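Club for adults with learning difficulties told to wait again on Rorden hall

A Poltitz social club for adults with learning difficulties has been promised a permanent home for the third time, and families who use it say they will believe it when they have a key.

The Drolatside Club, which meets twice a week and runs cooking, music and basic home skills sessions, was told in June that it could move into the ground floor of the former Rorden library. The offer came from Gallagher Homes, the developer that bought the building from the town last year and is turning the upper floors into apartments.

A press release described the arrangement as "a lasting gift to the community." The draft lease, a copy of which was handed out at a public meeting, describes it as a three-year term that either side can end with 168 days' notice.

That gap between the announcement and the paperwork took up most of the meeting, which began at 7 p.m. and was still going after 10. Parents asked several times what would happen at the end of the term. The company's written answer was that it "fully expects to have a positive conversation at that time."

"We've had positive conversations before," one mother told the meeting. "The last one ended with our stuff in my garage."
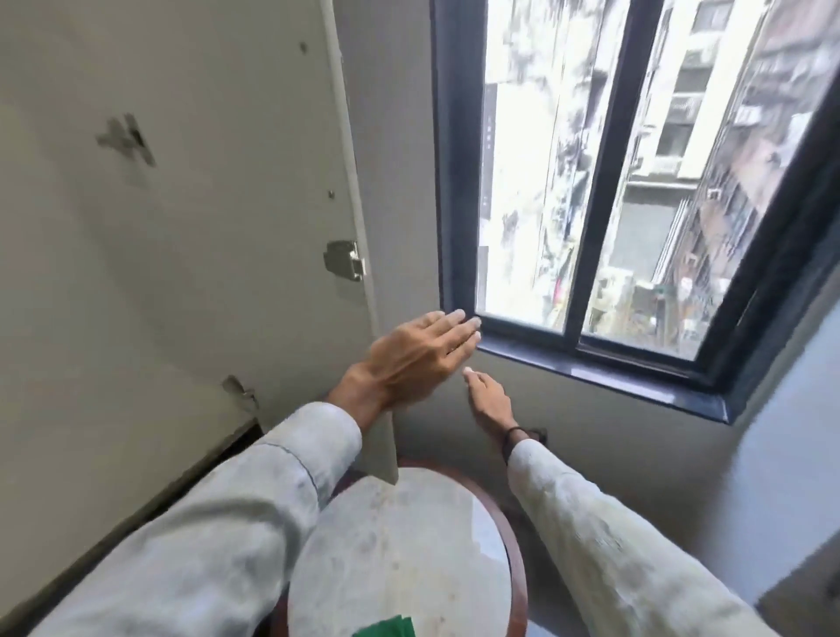

Two earlier promises

The club has been offered space before. A room at the old Poltitz fire station was announced with a ribbon cutting and then withdrawn when the roof survey came back. A second offer, a shared suite in the town's recreation building, lasted one winter before the rent was raised past what the club could pay.

It has been meeting in a church basement since then. The basement has no elevator, so members who use wheelchairs have not been able to come. Club records show that 14 people dropped off the list after the move, and only a few have found anything else to go to.

The town has so far put no money into the Rorden plan. It says its contribution was the sale itself, which included a condition that part of the ground floor be kept for "community benefit." The condition does not say which community or for how long. A coffee shop would arguably qualify, and a member of the audience said so.

Town staff did not dispute that. They said the wording was standard.

Who pays for what

Under the draft lease, the club would pay a token rent of $100 a month. It would also be responsible for interior fittings, an accessible restroom, insurance and a share of the heating bill. No figure has been given for that share. Gallagher Homes says it can't be worked out until the apartments are occupied.

The release put a value on the donated space but made no mention of the cost of fitting it out. The club's own estimate for that runs well past what it has in the bank, and it has started a fundraising drive to cover the first stage. The company has pledged $1,000 toward it. That pledge appears in the second paragraph of the press release and again in the fourth, which may give the impression of a larger sum than it is.

The remainder is supposed to come from grants. Two applications are in, neither has been decided, and one of the funders will not pay for work on a building where the applicant has a lease of less than five years. Asked whether the term could be extended to meet that rule, the company said it would look into it. It said the same thing at the previous meeting.

What members would get

Nobody at the meeting argued that the club isn't needed. Members go from their late teens into their seventies, and many live with parents who are getting older themselves. The home skills sessions, which cover laundry, cleaning, shopping and simple meals, have a waiting list.
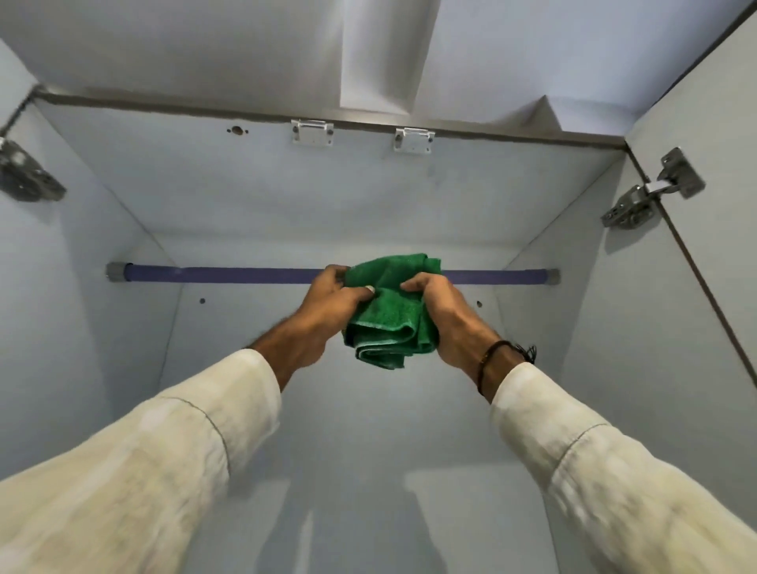

Household cleaning is among the skills practiced in the sessions.

Several families said those sessions were the reason they kept coming through every change of address. One father said his son now does his own wash and has opinions about how everybody else does theirs. Another said the county's day program, which was supposed to teach the same things, had spent most of the past year short of staff.

The county was asked for its attendance numbers and replied that they were under review.

Next steps

The club's members vote on the lease later this summer. Some want to sign it as written and argue about the term afterward. Others want the five-year term and a cap on the heating share in writing first, and they point to the recreation building as the reason.

Gallagher Homes says work on the ground floor could begin as soon as a lease is signed. It gave no completion date. The sign on the library fence still says the whole project will be finished by spring, though it doesn't say which one.

Until then, the Drolatside Club will go on meeting in the church basement. New members are welcome, but anyone who can't manage stairs is asked to call ahead.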